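Skustano Breakfast Station, Mint Green
Sold and shipped by Kravchuk Kitchen Supply 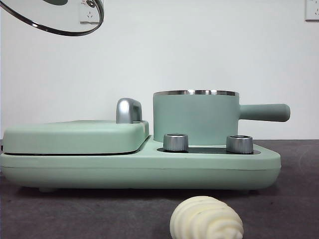
Small kitchens have one problem in common: not enough outlets. The Breakfast Station puts the morning jobs on a single cord, so you can leave the rest of the counter to the kettle and the cutting board. We stock it for rental apartments, staff rooms, guest cottages and anyone whose kitchen is a shelf and a sink.

Available in matte mint green only. The cream version has been discontinued and we have no more on order.

Who buys it

Most of our orders come from people fitting out a studio or a vacation let. The holiday park at Dristcombe took 12 for its smaller cabins and has reordered spare trays twice. We also sell a fair number to students in August, when the college housing at Ustness opens up. Check your housing rules first, as some buildings do not allow anything with a heating element in the rooms.

It is a good size for one or two people. For a family of four you will be cooking in batches, and a full-size toaster oven is a better buy.

Setting up

Wipe the cooking surfaces with a damp cloth and dry them before first use. Run the unit empty for 6 minutes with a window open. There may be a light smell the first time — it clears quickly.

Stand it on a flat, hard surface that can take heat. Leave space behind it and on both sides, and do not push it under a low cabinet while it is on. Plug it straight into the wall. Power strips and extension cords are not suitable.

Cleaning

Unplug and let it cool. Wash the removable tray by hand in warm water with a little dish soap. The matte finish marks if you use scouring pads or spray cleaners, so stick to a soft cloth on the outside. Egg is easiest to remove the same day. Do not put the main body in water.

In the box

Breakfast Station
Removable crumb tray
Wooden spatula
Printed instructions

Spares

Crumb trays and spatulas are sold separately under order code 101. Feet are supplied free during the warranty period; send us a message with your order number. We do not sell replacement heating elements, and opening the housing ends the warranty.

Delivery and returns

Orders are packed at our Ustness warehouse and usually leave within 3 working days. Pickup from the Dristcombe counter is free, but wait for the confirmation email before you set out.

Unused units can be returned in the original carton. If yours arrives damaged, keep all the packaging and send us a picture before you ship anything back. Return postage on damaged goods is paid by us.

Warranty covers home use. For staff rooms and rentals, ask for the trade terms when you order — they are shorter but include a free spare tray.

Page last updated 6 April 2018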